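Ticket 3000-88, Penry booking portal
Status: reopened
Raised by: Uliana Ivanyshyn, Skulcombe office

Room confirmations still go out an hour early. Ticket was closed in May as "user clock settings." I checked the clocks on 2 machines and both are right, so I don't buy it.

Reply, Alvar Rønning: Please clear the browser cache and retry.

Cleared. Same result. I doubt a cache can alter an email sent by your server.

Reply, Alvar Rønning: Liltatton office reports no fault.

Liltatton made no bookings. Skulcombe made 40, all wrong. Has anyone checked the time zone on the Brostance mail server? Please don't close this again until someone has.

Attachments (2)
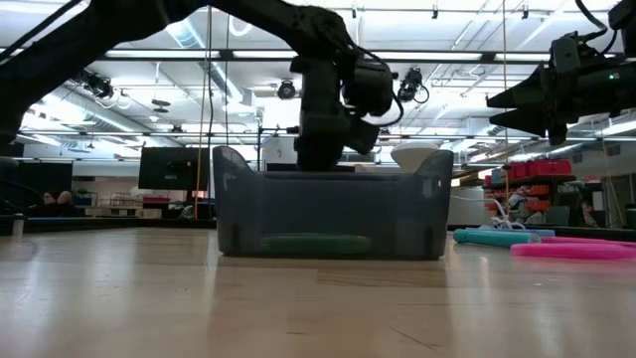
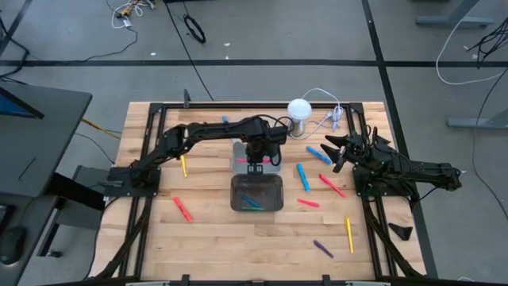
Both: worktable, light wood top.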